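3.2 Where the mat goes, and what goes on it

I said in the last section that I'd come back to placemats, so let's get into them. When Ximeng Han and I first drew up the table-setting part of the study, we treated the mat as a bit of background, the thing the real objects sit on. Idris Gethin (who has a much better eye for this than me) kept saying the mat was doing half the work, and by July I'd come around to his side completely.

Our table is a pale wooden one with rounded corners and a cable hole towards the back, and the mat lives on its left side. You'll get the idea from Figure 4.
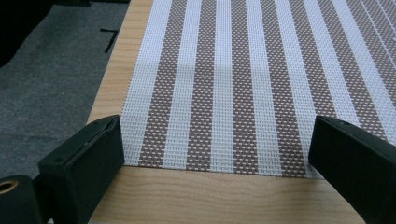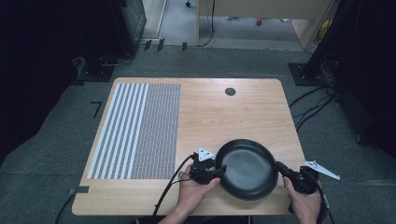
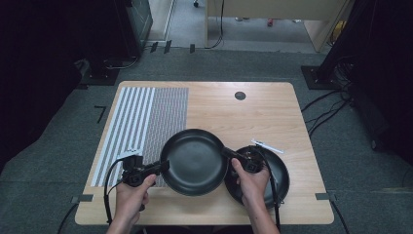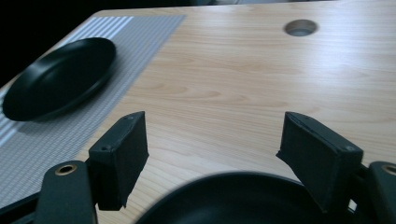
Figure 4. The striped mat and black tableware on the wooden table. First: the mat's front edge. Second and third: a frying pan held over the table, with a second pan lying flat in the third. Fourth: a round black plate on the mat.

The first thing we wanted to know was pretty simple. If you give people a mat, a pan and a plate and tell them to lay the table the way they'd like it, where does everything end up? We collected 559 layouts all up, and Zhuoran Liao went through every one of them with a ruler and a great deal of patience. We scored each item as on the mat, partly on it, or on bare wood, and then noted which way the handle pointed if there was one.

Plates were easy. People like a plate on a mat, and they like it well inside the edges too. Of the 222 layouts where the plate was the last item down, only a handful had it on bare wood, and when Ilango Menon asked those people about it afterwards most of them said they'd just do it differently at home (a fair answer, though not one we had a box for on the form!).

Pans were messier, and to my mind a lot more interesting. I'd assumed that people would treat the mat as a kind of trivet and put the pan straight onto it. Some did. But a good many kept the pan over on the open wood to the right, with the handle pointing right as well, and left the mat for the plate. When we asked why, the word that came up over and over was "clean". A pan belongs to the stove and a mat belongs to the person eating, and folks seem to carry that idea around even when the pan has never been near a stove that day.

Then there are the stripes. We picked a mat with bold light and dark stripes next to a finely dotted section, mostly for the reason that Dirk Rothe had one in his cupboard and we were keen to get started. I'm glad we did. Stripes give you a direction, and people lined things up with them without being asked: the mat squared off against the table edge first, then whatever came next. In an earlier pilot at our Sostton site we'd used a plain mat, and those layouts drifted at all sorts of angles. I wouldn't hang too much on the comparison, as the Sostton table was a different shape and a darker colour, but the gap was big enough that we've planned a proper follow-up.

A word on the scoring, for anyone who wants to try this at their own place. "Partly on" is a horrible category. A plate that laps over the edge of the mat by a finger's width looks deliberate to one rater and careless to the next. Zhuoran and I disagreed on 136 items in the first pass, and nearly all of them were of this sort. We ended up saying that anything with its centre over the mat counts as on, full stop, and went back through the lot. It took more than a week and a truly silly amount of tea, but the second pass was much calmer and we agreed on all but a few.

We also had trouble with overlapping cookware. Two black pans close together can read as a single dark shape from most angles, and from above the smaller one can hide a good piece of the larger. We asked raters to find both rims before they wrote anything down. Where they couldn't, the layout went into a separate pile and was left out of the handle counts in Section 3.3, though it still counts towards the plate results reported here.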